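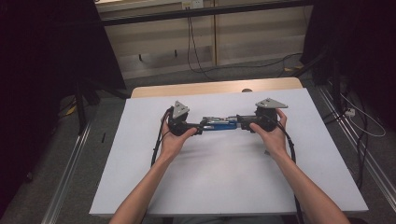
Die Queere Filmwoche Jostau ist ein nichtkommerzielles Filmfestival in Jostau, das jährlich im August stattfindet. Gezeigt werden Spiel- und Dokumentarfilme mit lesbischen, bisexuellen und trans Hauptfiguren. Träger ist der Verein Oren e. V. Das Programm umfasst 10 Langfilme sowie eine Kurzfilmreihe. Spielstätte ist das Kino Tam mit zwei Sälen. Der Publikumspreis ist mit 1.000 Euro dotiert, der Kurzfilmpreis mit 600 Euro.

2 Kommentare · 10 Mal geteilt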